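Shed and Kitchen Tips: Getting a Robot Arm to Clear the Table

I've been building a table-clearing setup in our shared workshop since March, and people keep asking me for the short version over the tea urn. There isn't one, so I've written the lot down. Some of it is about robots, a fair bit of it is about furniture, and one section is entirely about cutlery, which has taken up more of my life this year than I'd like.

A bit of background. The plan is an arm beside a dining table that picks up the tea things and puts them in a tray. I do the layouts in simulation first, on a secondhand computer at the workshop, and then we mock them up with real tables and a cardboard arm on a broom handle (very dignified). The whole project goes by Mullo, which was the name on the box the first cables came in, and it stuck.

Sort out the table before anything else

I did this backwards. I spent weeks fiddling with how the gripper should close and then found out our real table rocked. If you can slide a folded beer coaster under one leg, fix that first. Felt pads on the feet are fine for a kitchen, but for this sort of work they let everything creep when you lean on it, so peel them off and use rubber ones.

Measure the top with a steel rule or a decent tape, and write the numbers on masking tape stuck to the underside. Mine live there now. I have lost three notebooks in that workshop and have yet to lose a table.

While you're under there, check the screws. Old dining tables come loose at the corners, and a quarter turn on each bracket did more for ours than the glue I'd bought.

Give the arm its own stand

Don't bolt an arm to the table it's working on! I know it saves floor space. Every time it stops quickly the plates rattle, and you end up chasing a wobble you made yourself. A separate pedestal, heavy, sitting close to the table edge, is the way to go.

For the cardboard version I used a plant stand loaded with two bags of paving sand. For a real one, ask whoever makes your arm what the base needs to be fixed to and believe what they tell you. We keep a taped line on the floor too, and chairs stay outside it. That goes for kids, dogs and anybody carrying a coffee. The stop button gets its own hook at hip height, on the side you walk in from, and we press it every Saturday before anything else gets switched on.

Choosing a tray

A tray needs a rim you can see and grab, but it can't be so tall that the fingers have to climb over it. Ours is 390 mm long and 266 mm wide with a rim of 34 mm, and after trying a roasting tin, a seedling tray and the lid off a storage tub, that's the size I keep coming back to. The roasting tin was lovely and solid, but it was so shiny that the depth camera got confused. Matte grey is dull to look at and very easy to work with.

If the tray slides, put a square of that rubbery drawer liner underneath. Cut it a finger's width smaller than the tray all round so it doesn't show, and wash it in warm soapy water when it stops gripping. It comes back good as new. I use the same stuff under my chopping board at home.

A divider is worth having. Small bits wander to one end the moment anything gets nudged, and if you give them a section of their own, you keep the other end clear for whatever's coming in next. A strip of thin aluminium angle does the job, or corflute if you're only testing.

Cutlery, my old enemy

Forks are manageable. Spoons are all right if they land bowl side up. Table knives lie dead flat and there's nothing to get hold of, so the fingers come down either side and just scrape along the timber. I've marked ours.

What has helped most:

Lay knives well apart from the tray, with clear tabletop on both sides of the handle. Crowding them up against the rim makes the approach twice as hard.

Go for the handle, near the balance point. Find it by resting the knife across your finger.

Put a thin placemat underneath. A cork one gives just enough for the fingertips to press in and get under the edge.

Use the cheapest cutlery in the drawer. Op shops will sell you a bundle for next to nothing and you won't mind the scratches.

Bowls are much friendlier. Pinch the rim, go straight up, don't get clever. A bowl with a coloured rim is easier to pick out on camera than a plain white one, and I've started buying my own crockery on that basis, which has been noted at home.

Do a dry layout on the computer

I can't recommend this enough, and it costs you an evening. Model the table, tray and arm, then keep adding the ordinary household clutter until it feels like a room someone eats in. I run each layout through 2,000 goes overnight with the bits shuffled a little each time, and in the morning I look at where it missed. I name the layouts so I can find them again (Gilix was the round table, Bastos was the one with far too many cups). The current one is Honard, with a Franka Emika arm standing at the side of a long plank table, and I'm very fond of it.

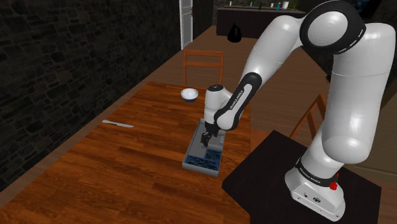

Leave room for the chairs

Chairs get forgotten every time. Tuck one in and the backrest sits up above the tabletop, right where an elbow joint might like to swing. Put them in your layout from the start, backs and all. If the arm only works with the chairs taken away, you'll be shifting furniture before every meal, and at that point you may as well carry the plates.

Measure the backrest from the floor, then measure it again with the seat cushion off, in case you've got the sort of cushion that pushes the chair out a bit. Ours did. The cushions now live in the cupboard with the spare drawer liner.

Looking after the timber

Softer boards mark easily, and a gripper will find every weak spot. For light scratches I rub in a bit of furniture wax along the grain with an old T-shirt, leave it for the length of a cuppa and buff it off. For dents, lay a damp cloth over the spot and touch it with a warm iron for a few seconds - bare or oiled wood only, and test it somewhere hidden first. Don't try it on veneer. I did, and the bubble is still there, under the fruit bowl.

Wipe the table down before a session as well. Crumbs under a tray will tilt it enough to throw off your heights, and a sticky ring from a jam jar can hold a light bowl down surprisingly well. Warm water, a drop of dish soap, dry cloth straight after.

Next job is the mugs. If you've found a handle shape that a two-fingered gripper gets along with, leave me a comment with the shop's name, and tell me whether they survive the dishwasher.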